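4.2 Picking up thin and floppy things

Of all the chores in the Kollik set, clearing a bench turned out to be the one we most enjoyed studying. People do it without thinking: a cloth goes in one pile, offcuts of packaging in another, and the bench is bare again. For a two-fingered gripper each item is a fresh puzzle. Cloth folds away from the fingers, and a strip of film lies so close to whatever is under it that there is hardly an edge to catch.

We collected 500 bench-clearing runs, split between the Camenzind kitchen and the Arkel workshop, and scored each one on whether the item ended up in the right pile. Figure 5 gives a feel for how little the fingers have to work with.

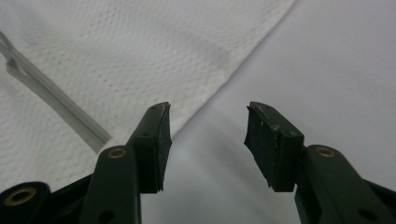 Figure 5. Gripper fingers with black rubber pads, open over a pale grey surface. A clear plastic strip lies across white textured cloth at upper left.

Clear plastic was the hardest material by a wide margin. The Nellis policy placed it correctly in 19 per cent of runs, against 34 per cent for cloth. Those are modest numbers, and no household would hire a helper on the strength of them, but we find them very encouraging! Our earlier policy could not manage film at all, and the new one learned to slide a pad along the surface until it met an edge, a trick we had not programmed.

Most of the remaining failures fall into two groups. In the first, the fingers close on the cloth and bring the film along with it. In the second, the policy never finds the film, whose colour is simply that of whatever lies beneath. Section 4.3 looks at whether a second viewpoint helps with the latter.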